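Drive bay (desktop computer)

A drive bay is a space inside a computer case in which a storage drive is mounted. In desktop cases the bay holds the drive in place, keeps it away from the motherboard, and leaves its connectors within reach of the cables.

Trays and caddies

In older cases the drive is fixed directly to the bay with screws. Many later cases use a caddy, a small carrier which slides in and out together with the drive. The caddy often has a plastic latch or handle in a bright color, so that the user can find it quickly.
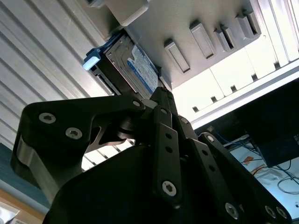
The tray system became common in office machines, where one technician may have to service 100 computers or more. The Vellberg 300, a desktop case sold to schools, had a tray of this type, and its manual gives 28 pages to the drives alone. The later Tornari model kept the same bay but changed the shape of the latch.

Cabling

A SATA drive needs two connections: one for data and one for power. The data cable is thin and flat, and it is made in many colors — the color has no technical meaning. It should not be bent sharply near the plug. 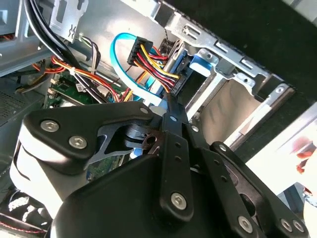
A light-blue SATA data cable looped inside a desktop case.

Position in the case

The bay is usually placed near the front panel, and the motherboard lies on the other side of the interior. A long graphics card can come close to the drives, so builders compare the measurements before they buy. 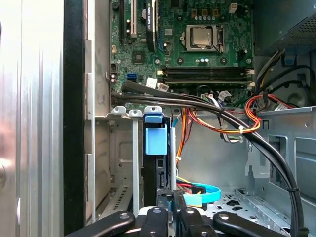

See also

Computer case
Motherboard
Nijs rail
Tincombe 1070 (case)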